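Progress report to the Kernska program office
Work package 3: robotic sorting of parts kits
Reporting period: February
Prepared by: Elżbieta Marciniak, Drollberg

Status

The work package is behind plan by one milestone. Trial picking was suspended on a Monday at 14:20 after the arm failed to stop on contact with a tray. No one was hurt. Trials at full speed remain suspended. Work at reduced speed resumed after the checks described below and is continuing at the time of writing.

Work completed before the stop

The arm had run 439 pick cycles on mixed kits, each kit being a molded tray with a processor and other electronic parts. Of these, 368 were completed with the part gripped on the first attempt. The remainder needed a second attempt or were abandoned by the control program. Most abandoned picks were on the processor, where the recess leaves little room for the fingertips and the edge of the heat spreader is stepped.

Description of the fault

During a pick on the processor recess, the arm moved down past the programmed height and pressed on the tray border. The force limit should have halted it at first contact. The limit was not acted on. The arm continued until the drive reported an overload and the safety controller removed power. The operator, Przemysław Baran, pressed the emergency stop at nearly the same moment, and the log does not allow us to say which of the two came first.

The tray slid along the work surface and one processor was scrapped. The fingertips were removed, measured and found to be within tolerance. The arm was checked against its reference positions and showed no lasting offset.

Cause

Two separate problems were found. The first was in the force reading. After a restart of the control computer, the gripper load was set to the value for the previous, lighter fingertips. The program then subtracted the wrong weight, and the contact force it calculated was too low to trip the limit. The restart had been made that morning to install an update from Sadowski, and the load value was stored in a file that the update replaced.

The second was in the height estimate. The slatted metal surface gives strong reflections under the present lighting, and the depth reading near a bright patch can be wrong by several millimeters. In the failed cycle the tray was taken to be lower than it was. Either problem alone would probably have led to a failed pick and an ordinary stop.
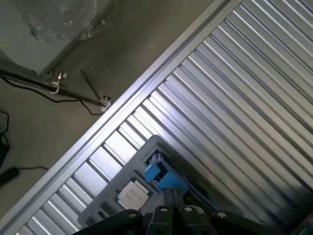
Figure 1. Wrist camera view of the tray on the slatted surface, with a strong reflection on the slats beside it. Gripper closed.

Corrective measures

The load value is now held in the safety settings and is compared with a measured value at each start. If the two differ, the arm will not leave its rest position. The program also has a fixed lower height limit, set independently of the camera. It was tested with an empty tray and a foam block, and the arm stopped correctly in all 33 trials.

The reflections have not been dealt with. Temport has quoted for a diffuse light and a matt cover plate for the work surface. We would prefer to try the light first, as the plate would hide the slots used for clamping. Until one of them is fitted, picks close to a bright patch are rejected by the program. This lowers the pick rate and accounts for most of the delay.

Effect on schedule and budget

The milestone for unattended running will be missed by 23 working days. The cost of the scrapped processor and the arm inspection has been met from the repair line. The light and the plate are not in the approved budget, and a request to move funds from travel to equipment is attached as Annex B.

Next period

- Fit the diffuse light and repeat the depth measurements at the same tray positions.
- Ask Sadowski for a list of all files changed by the update - the release note did not mention the load file.
- Repeat the mixed kit trial at reduced speed, then request approval from the safety officer for full speed.
- Revise the restart procedure. Przemysław Baran has the draft.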